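Course 4: Indoor Lighting and Glare
Unit 3 handout – Luminance, contrast and veiling reflections
Prepared by Viorica Petek, revised by Arturo Marchetti

3.1 Terms used in this unit

Illuminance is the light arriving at a surface, in lux. Luminance is the light leaving a surface in a given direction, in candelas per square meter. Students often mix the two in the first assignment. A light meter lying on a desk reads illuminance. The eye responds to luminance, and two surfaces under the same lamp can differ widely in luminance if one is darker or shinier.

For a perfectly matte surface:

L = E × ρ / π

where L is luminance, E is illuminance and ρ is reflectance. The formula fails for surfaces with any gloss. A smooth curved surface under several ceiling lights shows a separate bright spot for each light that lies in the mirror direction, and the spots move as the viewer moves. 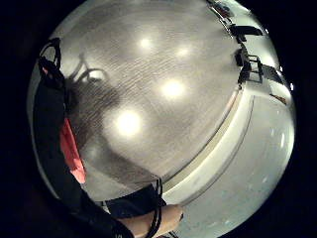
Why does a glossy page become hard to read when the lamp over it is made brighter?
The added light is reflected from the ink and the paper in nearly equal amounts. Both luminances rise by the same step, so the ratio between them falls and the print looks faded. The term for this is a veiling reflection.

3.2 Contrast

Contrast between a detail and its background is written

C = (Lb – Ld) / Lb

with Lb the background luminance and Ld the detail luminance. A veil of luminance Lv adds to every term:

C' = (Lb – Ld) / (Lb + Lv)

Worked case. Background 110 cd/m², detail 5 cd/m², no veil: C = 0.95. With a veil of 110 cd/m², C' = 105 / 220, or 0.48. The illuminance on the task has gone up and visibility has gone down.

3.3 Surface types

Matte: plaster, untreated cloth, blotting paper. Luminance is nearly the same from all viewing angles. Folds in cloth still vary in brightness, as each part of the fold faces the source at a different angle.

Semi-gloss: most wall paint, sealed floors. Treat as matte plus a weak, spread highlight.

Gloss: coated paper, glass, polished metal. The matte formula can't be used for the highlight.

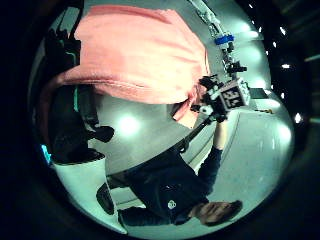 3.4 Corrective measures

Move the source out of the mirror direction first. In the Comville reading room the desks were turned 90 degrees and no fittings were changed. Dénes Vörös took the before and after readings, which are in the course folder.

If the source can't be moved, increase its area and lower its luminance. A diffuser does both, at some cost in output. The Vidmar worksheet gives a method for estimating that loss.

A light ceiling and light walls help in either case – they return light to the task from many directions and soften the edges of shadows.
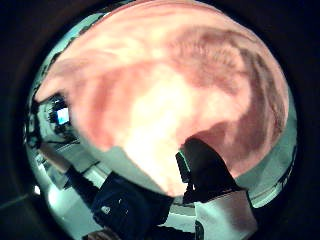 Shadow softness depends on the angular size of the source as seen from the task. Doubling the distance to a small fitting halves its angular size, and the penumbra narrows in step. Distance between the object and the surface matters too. A ruler held close to the desk has a sharper shadow than the same ruler held well above it.

3.5 Assignment

Measure one desk at 4 grid points with the blinds closed. Record illuminance, the estimated reflectance of the desk top and the position of any fitting in the mirror direction. Compute L for each point and state where the matte formula does not apply. Hand in to Boris Dimitrov by the end of June. Meters are signed out from room 110.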